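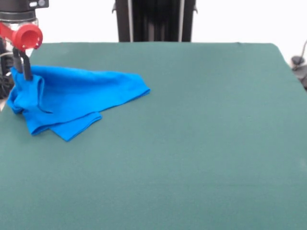

4.2 Wear and second-hand price of T-shirts

The shops in our study differ much in how they set the price of a T-shirt. At Prinia and Tesska the price depends mostly on the brand label, while Brandão uses one price for all cotton tops and lowers it when the season ends. Kurkura is a special case, as the seller there decides the price together with the customer, and the final sum is often not written down. For this reason we took from Kurkura only the items with a paper receipt.

In total, our records contain 2,876 T-shirts, of which 466 were sold again within the study period by a customer who had bought them in one of the same shops. This smaller group is of most interest to us, for it allows to compare two prices of one item. It is also the group where the condition of the cloth is known best – each piece was graded two times, by different persons.

The grading follows the scale of MacBrayne and Kocsis, with small changes. Length and width are taken with the garment lying flat, without stretching the hem. A large table with a fabric cover is convenient for this work; Figure 3 shows a bright blue T-shirt lying flat on a felt-covered table. The chest width is read under the sleeves, the length from the highest point of the shoulder. If the two side seams have turned toward the front, which is common after many washes, the width is read from fold to fold and the twist is noted separately.

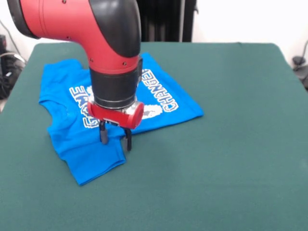 Twisting was in fact a better sign of a lower second price than fading. Buyers seem to accept a paler color, above all in dark blue and black, but they put back a shirt that does not hang straight. Small holes near the hem had less effect than we expected. In interviews, several sellers explained that such holes are seen only at home, and that customers rarely return an item of so low value.

The neckline deserves a separate comment. Euan MacBrayne suggested to us that a stretched collar should be graded together with the seams, as both come from the same kind of use. We tried this in the first version of the scale, but the two graders then agreed less often, and we went back to separate grades.

One limit must be mentioned. Shirts in very bad condition do not reach the shop floor at all, and around 30 pieces were taken out by the staff before we could grade them. The lowest grade is therefore underrepresented, and the price differences given in the next section are probably smaller than the real ones.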